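Plidham House
Shared Lounge Furnishings Meeting
Minutes, Wednesday May 23, 2018

Chair: Pacita Samonte
Minutes: Prasanna Herath
Apologies: received from the Level 3 representative

1. Opening and previous minutes
The Chair opened the meeting and the minutes of the previous meeting were accepted with one correction. Under item 4, "reading lamp" should read "reading lamps". The action to label the linen cupboard was carried forward.

2. The cream leather sectional
The meeting considered the condition of the sofa. It was noted that the channel stitching on the seats collects crumbs and lint, and that the gap between the two seat sections needs attention at every clean. Members agreed the sofa remains the most used piece in the lounge and should be kept. The quote from Bălan for re-dyeing the leather, at $1,871, was tabled and declined for this financial year.
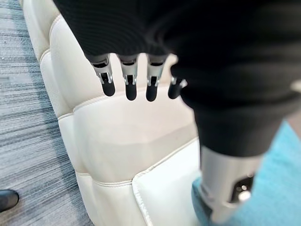 Pacita Samonte asked whether the seats could simply be wiped down weekly and the backs left for the monthly clean, as the backs are handled far less. The meeting was generally in favour. One member wished it recorded that people do rest their heads on the headrests, and that hair products mark pale leather more quickly than is often supposed.

After discussion it was resolved that the four headrests be wiped weekly with the seats, and the tufted back panels monthly. A slight greyish mark near the upper corner of the right-hand headrest was raised. It is to be treated with the Punel leather cleaner already in stock, tested first on a hidden part of the base. If the mark does not lift, it is to be left alone and reported. Scouring pads and general kitchen spray are not to be used on any part of the sofa.

3. Arrangement of cushions
The Chair noted repeated comments in the lounge book about cushions being found on the floor, behind the sofa, or in the study room. It was agreed that the blue cushion and the pale cushion belong on the sofa and should be returned there at the end of each evening. The blue one is to stand upright at the left end, against the back, and the pale one is to go beside it.

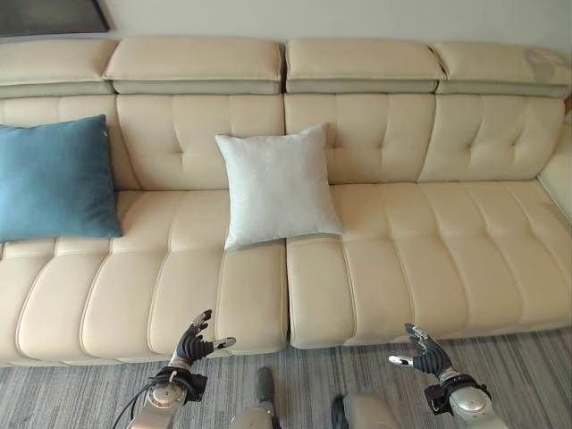 The right-hand seat is to be left clear of cushions so that there is always a place to sit without moving anything. A proposal to add further cushions in mixed colours was discussed at some length and did not find a seconder. The member who put it forward will bring fabric samples in July if there is still interest.

It was also agreed that bags are not to be left on the seats overnight, including sports bags, and that a short notice to this effect be placed beside the light switch.

4. Throws and cloths
Cloths used in the lounge are to be folded before being put away. There was some difference of opinion on whether they should be folded in half or in thirds. The cupboard shelf favours thirds, and this was adopted. Cloths used with leather cleaner are to be kept apart from the dusting cloths and washed separately at 40 degrees, without softener.

The laundry roster for the lounge was confirmed without change. Levels 1 and 2 take odd weeks and Levels 3 and 4 take even weeks. 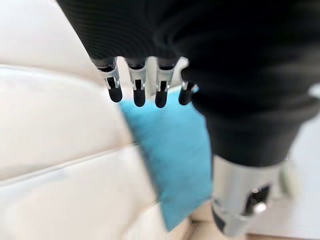
Continuation of minutes — recorded by Prasanna Herath

The meeting resumed after a short break for tea.

5. End-of-evening tidy
The draft checklist circulated before the meeting was amended and adopted as follows:

Pick up cups and plates and return them to the kitchen.
Shake out cushions away from the sofa, then put them back in position.
Run a dry cloth along the seat joins.
Fold cloths and return them to the cupboard.
Turn off the reading lamps.

A member asked that plumping be added. The Chair was of the view that shaking out covers it, and the wording was left as drafted. The checklist is to be printed in large type and replaced when it becomes worn.

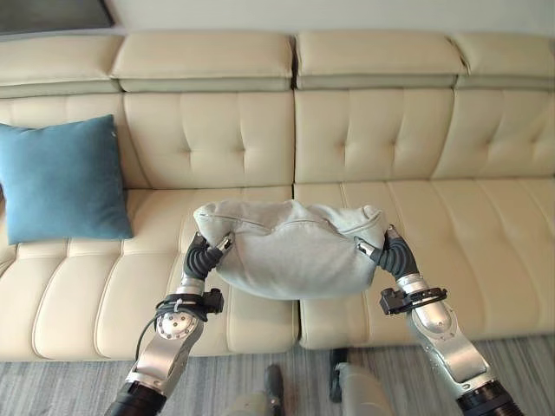 PURCHASES AND STORAGE

6. Spare cushion covers
Two quotes for washable cushion covers were received. Skirex quoted $217 for the set, delivered, and a second supplier quoted $121 without zips. The meeting preferred zips. Approval was given for the Skirex set on condition that the covers can be returned if the colour is a poor match — the supplier's chart and the finished fabric have differed before.

7. Cupboard space
The lower shelf of the linen cupboard is to be cleared for the new covers. Board games presently kept there will move to the study room. Any game with missing pieces is to be offered to residents first and then discarded.

8. Actions
P. Samonte to order the covers and confirm the returns policy.
P. Herath to print the checklist and the notice about bags.
Level 2 to treat the headrest mark and report by email.
Level 4 to clear the lower shelf and label the linen cupboard.

9. Next meeting
To be held in July in the lounge, date to be advised. The meeting closed at 8.10 pm.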